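Hedent erneuert Hallenboden im Werk Lis bei laufendem Betrieb

Der Zulieferer Hedent hat die Sanierung des Industriebodens in seinem Werk Lis abgeschlossen. Seit Freitag ist auch der letzte von 7 Bauabschnitten für den Verkehr mit Hubwagen freigegeben. Die Fertigung lief während der gesamten Bauzeit weiter, allerdings mit verringerter Stellfläche und geänderten Fahrwegen.

Anlass der Arbeiten waren Ablösungen der alten Beschichtung, die bei einer Begehung im Frühjahr an mehreren Stellen festgestellt worden waren. Bohrkerne ergaben, dass der Betonuntergrund tragfähig ist, die Haftzugfestigkeit der vorhandenen Deckschicht jedoch unter dem geforderten Wert lag. Betroffen waren vor allem die Bereiche entlang der Hauptfahrspur und vor den Toren. Eine rein punktuelle Ausbesserung schied nach Angaben des Unternehmens aus, weil die Übergänge zwischen altem und neuem Material erfahrungsgemäß zuerst versagen.

Mit der Ausführung war der Fachbetrieb Flostel beauftragt. Der Altbelag wurde abgefräst, der Beton anschließend kugelgestrahlt und abgesaugt. Risse wurden aufgeweitet und kraftschlüssig mit Harz verfüllt. Auf die Grundierung folgte eine Kratzspachtelung zum Ausgleich der Rautiefe, darauf die selbstverlaufende Deckschicht auf Epoxidharzbasis. Die beschichtete Fläche beträgt insgesamt 639 Quadratmeter.

Kritisch war nach Darstellung von Bauleiter Dariusz Rutkowska die Luftfeuchte. Liegt die Oberflächentemperatur des Bodens zu nah am Taupunkt, bildet sich auf dem frischen Harz ein Feuchtefilm, der die Aushärtung stört und matte Flecken hinterlässt. Temperatur und Feuchte wurden deshalb vor und während jeder Verlegung protokolliert. An zwei Tagen im Juli musste der Einbau verschoben werden -- in der Halle lagen die Werte außerhalb des zulässigen Bereichs. Insgesamt fielen 59 Arbeitsstunden in die Nachtschicht, um Lösemittel- und Staubbelastung von der Tagschicht fernzuhalten.
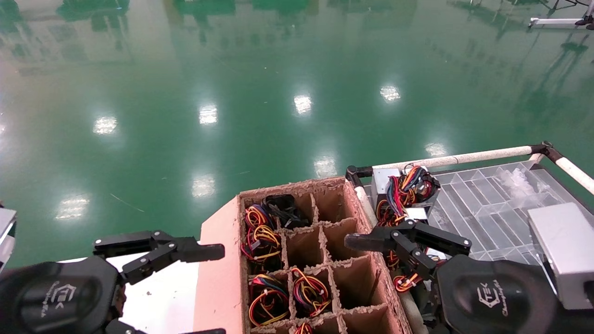
Grüner Epoxidharzboden mit hochglänzender Oberfläche, in der sich die Deckenbeleuchtung spiegelt.

Die Abnahme erfolgte abschnittsweise. Geprüft wurden Ebenheit, Schichtdicke und Haftzugfestigkeit, außerdem die Anschlüsse an Stützen und Entwässerungsrinnen. Beanstandet wurden zwei Fugen im Torbereich, bei denen der Fugendichtstoff nicht bündig eingebracht war. Sie sind inzwischen nachgearbeitet. Für die Gewährleistung gilt ein einheitlicher Beginn ab der Schlussabnahme, unabhängig vom Fertigstellungsdatum der einzelnen Abschnitte.

Änderungen ergeben sich für die Reinigung. Der bisher verwendete alkalische Reiniger darf nur noch in der vom Hersteller freigegebenen Verdünnung eingesetzt werden, die Bürsten der Scheuersaugmaschinen wurden gegen weiche Pads getauscht. Werkleiter Melquiades Ochoa verwies darauf, dass glatte Beschichtungen bei Nässe eine geringere Rutschhemmung aufweisen. Vor den Waschplätzen und an den Toren wurde daher Quarzsand in die Deckschicht eingestreut. Verschüttete Flüssigkeiten sind unverändert sofort aufzunehmen und der Schichtleitung zu melden.

Für Flurförderzeuge gilt in der Halle vorerst eine reduzierte Geschwindigkeit. Die volle mechanische Belastbarkeit der Beschichtung ist zwar erreicht, die neuen Fahrwegmarkierungen werden aber erst in der kommenden Woche aufgebracht. Bis dahin bleiben die provisorischen Absperrungen stehen. Reifen mit dunkler Gummimischung sollen mittelfristig durch nicht kreidende Ausführungen ersetzt werden; eine Ausschreibung über 50 Radsätze läuft.

Zu den Kosten machte Hedent keine Angaben. Im nächsten Jahr soll der Boden am Standort Iria nach demselben Verfahren erneuert werden. Die Untergrundprüfung dort hat begonnen, ein Auftrag ist noch nicht vergeben.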